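**版块:厨房与收纳 > 碗碟、餐具、托盘**

## 白色塑料分格托盘放碗,最下面的一只总是很难拿

**北窗的茶** 发表于晚上

各位好。中文不是我的母语,如果有句子写得奇怪,请直接指出,我会很感谢。

我在 Stindoner 的共用厨房负责碗和小餐具的摆放。我们的厨房不大,中午吃饭的人比较多,大家洗完碗以后喜欢随便放。上个季度我申请换了一只白色的分格托盘,是从 Ciltance 买的,价格 67 元,不贵。我原来的想法是:碗有碗的位置,小东西有小东西的位置,这样谁来都能看懂。

用了一段时间以后,我对分格本身是满意的。问题在碗这边。碗套着碗叠在一起,最下面的一只坐在圆形的凹位里,碗壁贴得比较紧。拿上面的很方便,可是整理的时候要把整叠都拿出来,最后一只常常和托盘一起被提起来。

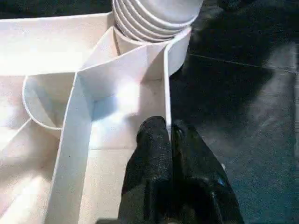

我试过三个办法。第一,少叠几只,可是剩下的碗就没有地方去了。第二,在凹位里垫一小块硅胶,碗变高了一点,确实好拿,但是两天以后硅胶下面有水印,我不喜欢。第三,把碗倒过来叠,结果同事们不习惯,又一只一只地翻回来。

所以想请教:有没有人用过类似的托盘来放碗?你们把碗放在凹位里,还是干脆放到外面?另外,格子的隔板很薄,我担心长期靠着一叠碗会变形,不知道是不是我想得太多。

---

**搪瓷派**

楼主的中文很好,不用担心。

我的意见比较直接:塑料托盘不是给碗用的。陶瓷碗叠高以后很重,我称过自己家的一叠,800 克,那还只是小饭碗。薄塑料长期受力肯定会软。我建议碗放柜子里,托盘留给筷子、勺子、夹子。

---

**半格糖**

不太同意楼上。重量主要压在底下,隔板只是挡一下,不会承受很多。我家的分格托盘放碗放了三年,隔板还是直的,倒是底部的角先裂了,那是我自己摔的。

楼主的碗是陶瓷的还是密胺的?这个差别很大。密胺碗轻,被凹位“吸住”的情况更多,因为碗底湿的时候和托盘之间有一层水。晾干再放会好很多。

---

**北窗的茶**(楼主)

谢谢两位。

回答半格糖:碗是仓库统一领的,我看采购单上只写“白色饭碗”,没有写材料。我明天去问 Zesitz 那边的供货联系人,他们应该有记录。

“一层水”的说法我觉得很有道理。我们中午洗完以后,大家用布擦一下就叠起来了,碗底的一圈凹槽里其实还有水。以前我只注意碗里面干不干,没有注意过碗底。

---

**抽屉里的尺子**

我在 Ackroyd 的食堂做过一段时间后厨,那边的碗有 2460 多只,当然不用这种托盘,但是道理一样。叠碗有两条规矩:

- 碗底朝上晾,至少 10 分钟再叠。
- 不同批次的碗不要混着套。看起来一样大,其实口径会差一点点,套紧了就拔不出来。

楼主可以检查一下第二条。把一叠碗放在平的桌子上,蹲下来从旁边看,碗沿之间的距离应该差不多。如果有一处特别窄,那里多半混进了别的批次。

---

**搪瓷派**

批次这一条我服气,我以前没有想到。

但是隔板的问题我还是坚持。楼主可以用手指推一下隔板的上沿,如果一推就弯,我劝你不要放碗。

---

**北窗的茶**(楼主)

回来报告进展。今天下午厨房没有人用,我把托盘的每一条边都看了一遍,也照“抽屉里的尺子”的方法从旁边看了碗。

先说碗:碗沿的距离确实不一样宽。我找到两只套得特别紧的,把它们拿出来单独放,剩下的碗就顺了很多。以后我会把新领的碗和旧的碗分开叠。

再说托盘。
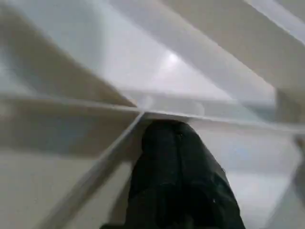 隔板没有我担心的那样软。我分别推了中间和两头,中间会稍微让一点,松手就回去了,两头基本不动。我想原因在结构上:横的那条边是一条窄窄的凸沿,斜的细隔板从它下面接出来,接头的位置最硬,力量到了那里就散到旁边的面上去了。所以我现在的结论是,一叠碗轻轻靠着它没有问题,但是不应该把碗用力塞进去,也不应该抓着凸沿来提整个托盘。后面这一条我要写在便条上,因为我自己就是这样提的。

搪瓷派说的“一推就弯”,我觉得要看推的力气。如果很用力,我想什么薄板都会弯。

---

**搪瓷派**

好吧,能弹回来就先用着。不过你推的是现在。厨房夏天热,塑料热了是另外一回事,你们那边灶台离托盘远不远?

---

**北窗的茶**(楼主)

不远,隔着一个水槽。你提醒得对,天热的时候我再检查一次,大概就是把今天做的事情重复一遍。如果到时候变形了,我会回到这个帖子里承认。

---

**半格糖**

插一个小问题:白色托盘怎么保持干净?我那只放了一年以后,隔板根部有一条黄线,刷不掉。小苏打试过,没有用。

---

**抽屉里的尺子**

黄线一般是茶渍和油混在一起,积在转角里。温水加一点洗洁精先泡半小时,再用旧牙刷顺着转角刷,不要横着刷。漂白剂可以用,但要很稀,而且塑料会慢慢变粗糙,以后更容易脏。我个人宁可留着那条黄线。

---

**半格糖**

“宁可留着那条黄线”,我母亲看到要生气的。先泡了再说。

---

**火柴盒**

潜水很久,来说一个不同的方向。楼主的问题一半在碗,一半在拿的人。我们办公室的做法是规定从上面拿、从上面放,每周由一个人把最底下的几只换到最上面来。这样最下面的碗也轮流用得到,不会一直坐在凹位里积水。听起来麻烦,做起来很快。

---

**北窗的茶**(楼主)

火柴盒的建议我很喜欢,但是我对“每周一个人”没有信心。我们排过擦微波炉的值日表,第二个月就只剩下我的名字了。

我打算先这样做:

1. 碗底朝上晾 10 分钟再叠。
2. 新旧两批碗分开,新的放托盘,旧的放柜子。
3. 托盘旁边贴一张便条:“请从底部托起,不要提边。”

便条的这句话请母语的朋友帮我看一下,“不要提边”会不会让人看不懂?我原来写的是“请勿抓住边沿进行提起”,同事说像说明书。

---

**火柴盒**

写“请双手托底,别拎边”就行,短,而且顺口。

---

**搪瓷派**

同意用“拎”。另外字写大一点,贴在人的眼睛高度,贴低了没有人会弯腰去看。

---

**北窗的茶**(楼主)

“拎”这个字我认识,但是从来没有用对过,今天学到了。便条已经重新写好,字也放大了。碗的材料 Zesitz 还没有回复,有消息我再补充到这里。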